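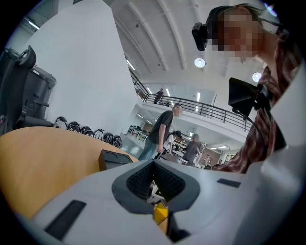

Can a machine take over the tidying and small packing work in a shared workshop?

Posted by Şükran Gündoğdu

I am responsible for the daily running of a shared workshop on two levels, with work tables, desks and a store of protective equipment. At the close of each session the same duties must be performed: helmets returned to their row along the wall, small boxes and loose parts cleared from the tables, chairs put back beneath the desks. At present this occupies two members of staff until 7 in the evening.

The management has asked me to establish whether any machine now on sale could undertake these duties, in whole or in part, before the budget is settled in February. We have received a brochure from a supplier named Histard, which refers to "general tidying" without defining the term. I should be grateful for replies from members with direct experience. We already own a floor-cleaning machine and do not require advice on that subject.

Tarık Bozkurt

My department conducted a trial of a wheeled machine with a single arm, supplied by Usunik, over a period of nine weeks. The duties were similar to those you describe, and I set out the results as we recorded them.

Small boxes of regular shape were collected from a flat table and placed in the correct tray in 90 per cent of attempts. Helmets were less satisfactory, at 71 per cent. A smooth, rounded shell offers little to hold, and the arm frequently pushed the helmet along the floor before obtaining a grip. Chairs were not attempted, as the supplier advised against it.

Speed should also be considered. A clearance which one employee completes in a quarter of an hour required 102 minutes, and a member of staff had to remain within reach of the stop button throughout. The machine could not use the stairs, so the upper level was excluded entirely.

I would recommend that you request a demonstration on your own premises, with your own helmets, under your ordinary lighting. Glossy surfaces caused our machine considerable difficulty beneath bright ceiling lamps. The supplier should also state in writing which objects are covered by the words "general tidying".

Berkay Erdem

No. Fit hooks for the helmets and require users to return their own.

Cristóbal Troncoso

I concur with Mr Bozkurt as regards the demonstration. Members should note in addition that the annual service charge is commonly quoted apart from the purchase price. Ours was with Lolach and we did not renew it.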